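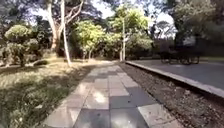

**Grarnwood reopens its main walking route**

GRARNWOOD, 2021-09-15 – The main walking route through the Grarnwood grounds is open again to residents and visitors after work that began in July. The grounds were closed for part of the summer while crews from Motaung Landscaping cleared the path edges, cut back shrubs and checked the trees along the route.

The route is nearly 3,000 feet long and links the Culham entrance with the upper lawn. It is open daily, free of charge, and 18 trees beside it now carry small numbered tags that match the printed tree guide.

"People use this path to get to work as much as they use it for a walk," said Shona Ritchie, grounds manager at Grarnwood. "We wanted it back before the leaves start coming down."

Work on the second stage will start later this fall and will cover the sloping part of the grounds. Motaung will plant 1,000 young shrubs and ground cover plants to help hold the soil. The asphalt path that leads to the concrete steps is included in this stage, along with the patch of bare dirt and gravel beside it and the bank of low shrubs behind the curb. The steps will stay open during planting, except for 2 days when soil is delivered.
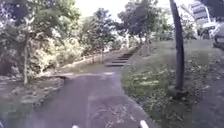 Planting plans for the second stage can be viewed at the Skososa Visitor Center during opening hours. Staff there will take written comments until the end of the month. The plans include the slope to the left of the path as walkers head for the steps, where a slender, pale-trunked tree will be kept. No other trees on the bank will be removed.

Printed tree guides are available at the Culham entrance and at the visitor center.

**Contact:** Shona Ritchie, Grounds Office, Grarnwood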